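From the Kitchen Corner: The Little Table Gets a Fresh Start

Good morning, neighbors, and thank you to everyone who wrote in after the last issue. I had meant to answer each of you in turn, but January ran away with me, and the letters about stuck drawers alone would fill a page (I will get to the drawers, I promise).

This month I want to talk about the small kitchen table at Weststead, the one we use for the practice kitchen. If you have come by for one of our afternoon sessions you will know it well. It started life as a place to set things down for a minute, and you know how that goes! A plate gets put down, then a mug, then somebody's recipe cards, and before long you are making a sandwich on a patch of table the size of a postcard. We had let it get to that point and then a bit past it.

So Nicanor Becerra and I took everything off one morning and started again. Nicanor has a very good rule that I have since borrowed for my own house: each thing gets one spot where it lives, and if you can't think of a spot for it, it goes in the hall closet for a month and you see whether you miss it. Out went the spare trivets, a bread knife with no edge left on it, and a jar of 16 corks that I was oddly sad to part with. I have not missed them yet, though I do think of them.

What stayed is what gets handled the most. The plates, the mugs, the toaster oven and the wooden dish rack all earned their place, and the brown surface underneath makes it easy to spot the crumbs and wipe them up before they travel. Nicanor was very firm about leaving open space in the middle, and I will admit I argued with him over it. I like a full table — it feels friendly to me — but he was right that you need somewhere to put a plate down while you decide what to do with it.

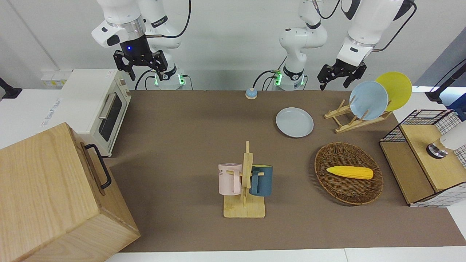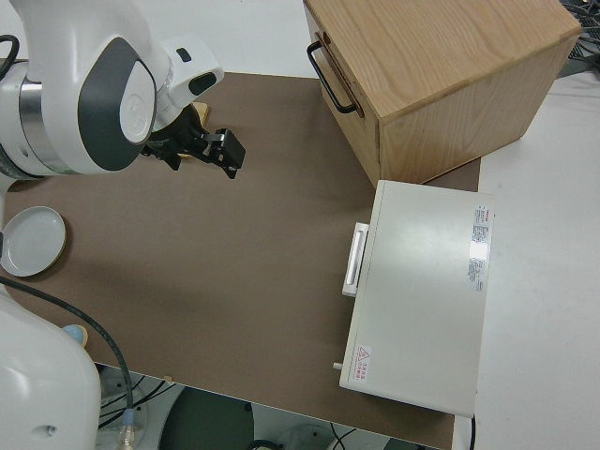
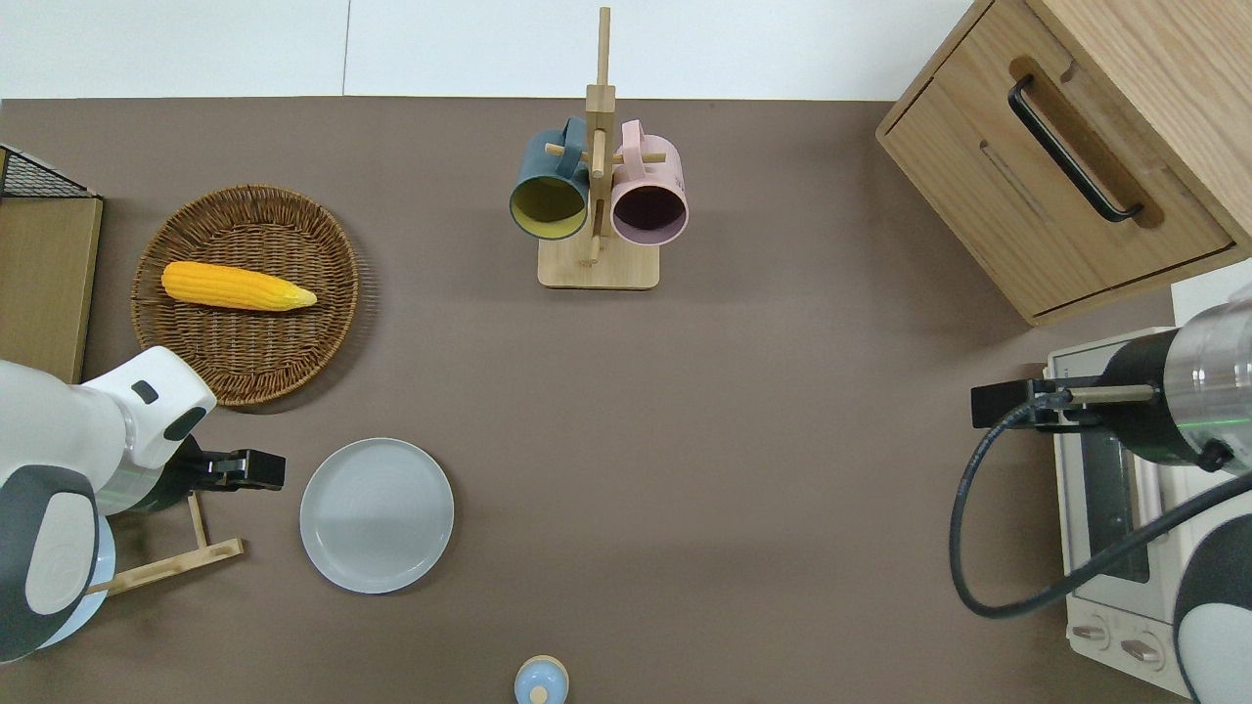

The practice kitchen table at Weststead. Last picture: the mug tree with its two mugs, and the corn in its basket.

I have to say a word about the mug tree, which has turned into my favorite thing in the room. I had always thought of them as something you get as a wedding present and then donate. But a mug on a peg takes up no shelf at all, and you can see the color inside, so you get the mustard yellow and the plum to look at as well as the outsides. If you are buying one, look for a wide, flat base. I once had one on a tiny round foot, and it went over every time I took a mug from one side and forgot about the other.

The dish rack wants a little care too. Wooden slats don't like to sit in a puddle, so stand a rack like this on a folded towel when the plates are dripping, and let it air out overnight with nothing in it. A light rub of oil every 3 months or so keeps the wood from going gray and fuzzy. Don't use too much, or your plates will smell like a salad.

And the woven basket! I wash mine hardly ever, but I do take it outside and give it a good knock against the step, then go over it with a soft, dry brush, working from the middle out to the rim. If the rim is starting to fray, snip the loose ends with nail scissors and leave the rest alone. Pulling at them only makes more.

We would love to hear how your own tables are coming along. Nicanor is putting together a page of readers' best small-kitchen ideas for the next issue, and he has nearly 7 already, so there is plenty of room for yours. Leave a note in the box by the front door at Weststead, and please write your name clearly, as we still have one lovely tip about teapots and no idea whom to thank for it.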